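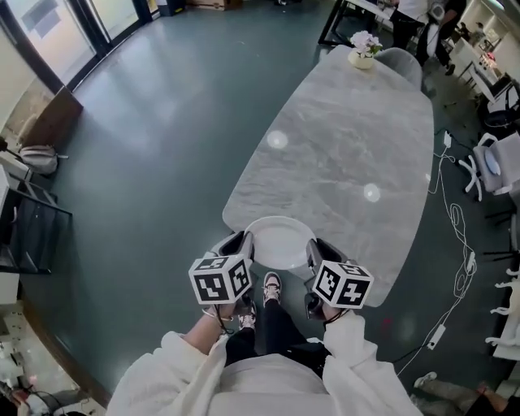 Vomwood oval table, marble-pattern top: care and use FAQ

Applies to the long oval table supplied by Kikus with the Vomwood light gray top, gloss finish. Last reviewed 2024-01-09. Questions not covered below can be sent to the service desk with the order number and a short note on how the table is used.

Is the top real marble?

No. The top is a manufactured board with a printed marble pattern under a clear gloss coat. The veining is in the print layer and does not run through the board. Advice written for natural stone (sealing, poultices, stone polish) does not apply to this product.

Why do ceiling lights show so clearly on the surface?

The gloss coat reflects point sources. Round ceiling fittings appear as separate bright spots, and the spots move as the viewer moves. This is normal for the finish. To reduce it, fit diffusers or move the table so that the fittings are not directly over the seating positions. Matting sprays must not be used. They bond unevenly and cannot be removed.

Can plates be set down directly on the top?

Yes, if the foot of the plate is smooth. Check the underside with a fingertip before first use. Unglazed foot rings are the most common cause of fine circular scratches, and a plate with a rough ring should go on a mat or have the ring dressed with fine abrasive paper. Lift plates to move them. Sliding a plate traps grit under the foot.

How close to the edge can a plate be placed?

The foot of the plate must rest fully on the flat part of the top. The edge is rounded over, and a plate set partly on the curve will rock when weight is put on the rim. For serving and clearing, a position near the end of the table is acceptable and shortens the reach. For eating, leave a hand's width between the plate and the edge.

What is the recommended way to pick up a plate from the end of the table?

Stand square to the end and take the plate at opposite sides of the rim. Lift straight up before moving back. A raised rim gives a better hold than a flat one. Avoid picking up a loaded plate from one side only, as this tips it toward the table and drags the opposite side of the foot across the coat.

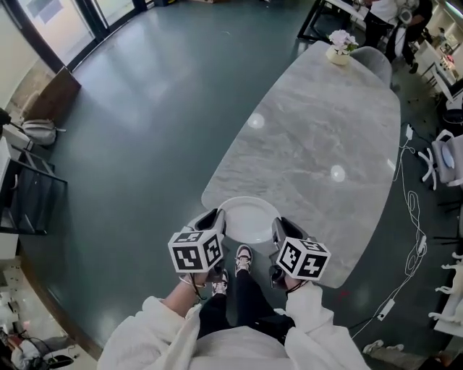
Round plate at the near end of the table, between two gripper jaws at the left and right of the rim. Flower vase at the far end.

Can a vase stay on the table permanently?

Yes, on a felt or cork disk. Moisture held under a vase will cloud the gloss coat over time. Lift the vase and dry the area under it whenever the water is changed. Small vases are best kept at one end, clear of the serving area. Wipe up pollen dry with a soft brush first – a damp cloth smears it.

What is the heat limit?

Cups and warmed dinner plates are within the limit. Pans, oven dishes and anything taken straight from a burner are not. Use a trivet with feet, and do not leave a hot dish on a thin cloth mat. Heat damage shows as a white bloom and is not covered by the warranty.

What should be used for cleaning?

For daily cleaning, use a damp microfiber cloth followed by a dry one. For grease, add 3 ml of neutral dish soap to 500 ml of lukewarm water, wipe, then wipe again with clean water. Adent surface cleaner may be used undiluted. Do not use scouring pads, melamine sponges, acetone or any product containing wax. Wax builds up in the rounded edge and yellows.

How durable is the coat?

The production coat is rated for 3,000 cycles on our in-house rub test. The October sample ran to 3,733 cycles before the first visible loss of gloss. The test uses a dry cotton pad and does not represent grit or ceramic contact.

Can scratches be repaired?

Hairline marks in the clear coat can be reduced with Daly gloss compound, applied by hand along the length of the table. Scratches that have reached the print layer will look white or brown and cannot be polished out. Send a photograph taken at a low angle to Gillespie Tosh at the service desk for an assessment.

Which chairs fit the ends?

Any chair with arms lower than the underside of the top. Upholstered chairs with a curved back fit the ends well, but the back should not be pushed against the table edge. Zippers and metal studs will mark the coat.

Does the floor type matter?

On smooth coated floors, fit the felt pads from the hardware bag and check them for embedded grit twice a year. On uneven floors, use the adjustable feet instead. The two cannot be fitted together.

Who maintains this page?

Product support, Kikus. Corrections go to Yamuna Sastry.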